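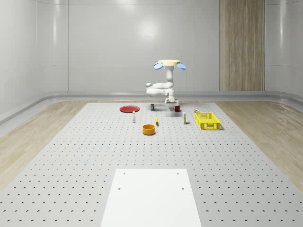

Lunch Line Wait Times at Stekstead
Final report, Intro to Statistics project
Group: Jana Diekmann, Ieuan Sayce, Sille Zoëga
26 May 2022

Why we picked this
Everybody complains about the lunch line. Ieuan missed the start of chem twice in February because of it. We wanted to know if the line is really that slow or if it just feels slow when you're hungry.

What we did
Stood by the door of the cafeteria with a stopwatch and a clipboard. 16 lunches total. Picked a person joining the line, started the watch, stopped it when they got to the register. Tried to pick people at random but the first few lunches we mostly picked people we knew, so that part isn't great. After that Jana made a random number sheet and we used that.

Also handed out a short survey asking how long people THOUGHT they waited. Got 80 back. Some were jokes ("9 years") and we threw those out.

Results
Median wait was 13 minutes on pizza and pasta lunches. Much shorter when it was soup. The grab and go window was 3 minutes, and hardly anyone uses it. Most of the survey people didn't know it sold anything but chips.

People guessed too high. Worst guesses came from the back of the line, which makes sense, you can't see the register from there. Teachers guessed too high too.

The histogram has a long tail on the right. We used median instead of mean for this reason. Mr. Zinchenko asked us about that at the check-in so we're putting it in.

Problems
- one clipboard got left at Huturholm field after practice, lost a whole lunch of data
- card reader was broken for one lunch, we kept those times in, maybe shouldnt have
- only did first lunch. Second lunch might be totaly different
- people cut in line. No idea how to handle that statistically

What we'd change
Time second lunch. Write the survey questions better, number 2 was confusing. Start earlier!! Most of the graphs got made the night before.

Who did what
Jana: random sheet, graphs. Ieuan: timing, most of the writing. Sille: survey, typing in all the answers, poster.

Raw data is in the shared folder, tab 2. Tab 1 is old, ignore it.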